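Chaudhary to shift licence servers to Grovura site

Chaudhary will move its floating licence servers to the Grovura data centre at the end of August, the software firm told customers in a notice. Versions before build 2120 will not connect to the new address and must be updated first. Build 2198 picks up the change without manual set-up.

The changeover affects 234 organisations on shared licences. Single-seat licences are stored locally and stay valid. Checkouts will be unavailable for four hours, and seats borrowed beforehand will keep working offline.

Network staff should open the new port in both directions, support lead Mirjam Trummer said.
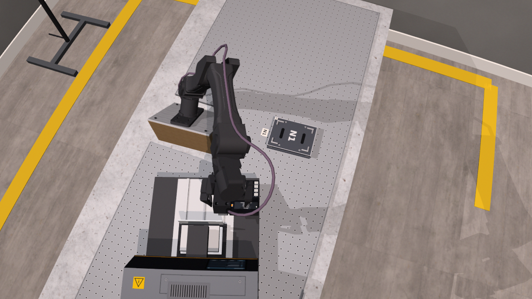 Computer rendering of a black articulated arm at a workbench.

The old address will be switched off one week later.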